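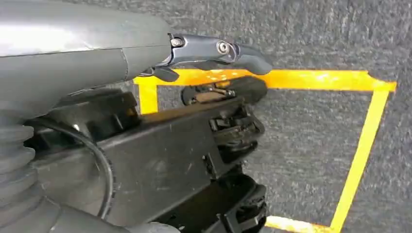
Day 26 without a cigarette. I was told to keep a journal. I don't own a journal, so you people get it.

---

Background for the newcomers: I smoked for nineteen years, quit four times, and was very good at the quitting part. It's the part after that I kept flunking.

---

The app I'm using is called Plollia. It says I have not smoked 691 cigarettes. It gives me this number every morning with confetti, and every morning I think, wow, I could really go for 691 cigarettes.

---

Plollia also has a mascot, a lung. The lung has eyelashes. When you log a craving the lung looks sad. I logged nine cravings yesterday and I feel like I owe it an apology and maybe dinner.

---

Things I have put in my mouth this week in place of a cigarette: toothpicks, cinnamon gum, a pen cap, a carrot, a second carrot, the drawstring of my own hoodie during a budget meeting.

---

Someone asked about patches. Yes, I'm on the patch. I wear it to bed and I have dreams with full plots now. Last night I was mayor of someplace called Bandance and had to cut a ribbon with a fish. Talk to your pharmacist, but do know about the fish.

---

(Bandance is a real town, I looked it up at 4 a.m. I had driven past the exit for years. So the dream was just highway signs.)

---

Went to the group at the Skendico building last night. Second floor, folding chairs, coffee that tastes like a warm penny. I'd been putting it off on the theory that I'm not a group person. There were eleven other people there who are also not group people.

---

One guy has been off them six years and he still keeps his lighter in his pocket. No fluid in it. He clicks it when he's on hold with the cable company. I found this more useful than every pamphlet I've been handed since high school.

---

A woman two chairs down said the first month is mostly about learning what to do with your hands and the second month is about learning what to do with your temper. My coworkers would like to know if the second month can come with a calendar invite.

---

The hard one for me is the car. I can do mornings, I can do after dinner. But there's a red light at Ahmadpour Road that lasts exactly as long as it takes to light up and get two good drags, and my right hand knows it. My hand starts moving a block early.

---

So now I take the long way. It adds six minutes and goes by a doughnut place. I see the flaw in the plan.

---

Weight update, for those who keep asking, which is one person and it's my aunt: see above re: doughnut place.

---

Did the money math tonight. By my count I spent $2298 on cigarettes last year, and that's me rounding in my own favor by leaving out the ones I bought "for other people." I could have fixed the muffler. I've been saying I can't afford the muffler since last March.

---

A friend who quit before me says the cravings last up to five minutes each, so you just have to wait out the five minutes. Fine. I've now spent five minutes in the walk-in closet, the garage, the parking lot at work and a stall in the men's room, reading the back of my own insurance card.

---

Good news, so this isn't all whining: I can smell stuff again. Oranges are great. Rain, great. My winter coat, not great. I wore that coat to weddings. You all let me.

---

I also went up the stairs at Skendico without stopping to "check my phone" on the landing. One flight. Please hold your applause.

---

To the person who messaged that they've slipped three times since New Year's – I slipped on day two of every other try and took it as a sign from above that I was meant to smoke. It was just day two. Throw out the rest of the pack and start the count over. Run them under the faucet first or you'll be in the trash at midnight. Ask me how I know.

---

Plollia says I get a badge at 3000. I did the division and that's a ways off yet. The lung will be wearing a little hat.

---

Okay, it's 9:40, which used to be the last-one-before-bed slot. Going to go peel an orange about it.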